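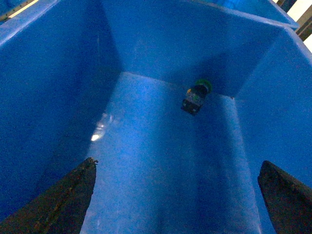
Does the Jistia picking kit still work when the last part has ended up in a corner of the bin? It works if the fingers can come in along the diagonal with the wrist rolled to match. With the kit's default approach, straight down and square to the walls, one finger meets a wall before the pair can close, and the controller gives up and reports the bin as empty.

Wednesday, April 1, 2026

Jistia kit, evaluation notes, continued from the March entries. Loan unit, supplied through Starnuveo. Wrist camera, two-finger gripper, controller and the Pevska planning software, version as delivered. No firmware changes since the last entry.

Purpose today: last-part behaviour. The full-bin figures are already written up and I don't intend to repeat them. Our parts come to the cell in deep bins, and a kit that leaves the last one behind means a person has to walk over, which removes most of the reason for buying it.

Setup. Blue plastic bin, sloped walls. One small part, dark body with a green round cap at one end. Placed by hand at the back right, long axis on a diagonal. Room lights on, kit ring light off to start with.

Run A, default settings. Part detected on the first look. Planner rejected all vertical grasps for wall clearance. Message on the pendant was "bin empty", which is wrong and should be a separate code. The log does distinguish the two cases (NO_TARGET against NO_PATH) but the pendant doesn't pass it on. Raised with Starnuveo.

Run B, tilt allowed, wrist roll locked. Planner found a path, finger touched the right wall on the way in, force limit tripped, arm backed out cleanly. Repeated with the same result. No marks on the bin.

Run C, tilt allowed, wrist roll free. Picked. Slow, as the planner looks at a lot of candidates it then throws away. Cutting the candidate limit from 2,000 to 16 per look made it quick enough and it still picked. Going down to eight was too far and it went back to NO_PATH.

Run D, as C with the ring light on. Worse. The plastic has enough sheen that glare on the floor gets picked up as a second target, and the arm spent a cycle going after a patch of light. Ring light stays off for these bins. The manual recommends it on for "dark parts", with no mention of what the bin is made of.

Notes on detection. The green cap does most of the work. When I turned a part so the cap pointed away from the camera the confidence dropped a long way, though it stayed above threshold. Parts from the other line have no coloured cap and I haven't tried them one at a time yet. Also worth knowing: the wall in shade and the wall in light come out as quite different blues, and the automatic background setting samples only the centre of the floor. I set the background by hand, sampling both side walls and the floor. Takes a few minutes per bin type.

Finger wear. Tips are standard supply. Cycle counter on the unit reads 2,474, which includes whatever was done before it came to us. Asked for the price of spare tips, no answer so far.

Compared with the Hà unit we had on loan before: Hà handled corners out of the box but needed its own fixed camera above the cell, and we have no good place to mount one. Jistia has the better hardware layout for us and the poorer defaults. Everything I changed today is in a menu, so no code was needed.

Settings saved as corner_last_part. Do not overwrite the default profile, it is needed for the return check.

Open items
- plain parts, no cap, single in corner
- part standing on end against the back wall
- separate pendant message for NO_PATH
- whether the candidate limit of 16 hurts the full-bin rate (suspect not, not measured)

Luana Teixeira

2 shares | 3 comments

Comments

mkd: Did you try a nudge move before the grasp? The Hà one had it under recovery actions. Pull the part to the middle, then pick as normal.

L. Teixeira: There is a nudge in the Pevska menu but it is greyed out on the loan licence. Have asked for it to be turned on.

bench2: Please write the background values on the sheet by the cell as well. I lost mine when the controller was restarted.

Recent entries
Jistia kit: full-bin rates
Jistia kit: unpacking and mounting
Hà loan unit: return notes
Gripper force limits, revised table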